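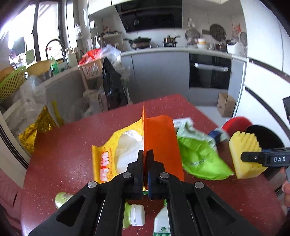 Print this thread | E-mail this thread

1/ Sorting out the kitchen table, July 2025. Everything got dumped on the red speckled top first: food packets, bottles, sponge, pan. Now it goes back a piece at a time.

2/ Food goes first. The yellow package with the clear window and the green bag both go in the Holst bin by the stove. The bin is 242 mm wide, so packets have to stand on end.

3/ Bottles next. The two lying down near the front go upright in the Rusthorpe caddy. I tighten the caps before I move them. Learned that in April.

4/ The orange sheet stays folded. It goes in the drawer with the dish towels.

This site uses cookies. By continuing you accept our cookie notice.

5/ The thick yellow sponge with the bumpy side is too big for the sink clip. I cut those in 2 with kitchen scissors and keep the spare half under the sink.

6/ Pan goes on the low shelf. Still looking for a lid that fits. Ronero has one but it's the wrong size. If you have the Skerier rack, does it hold a lid as well as a pan?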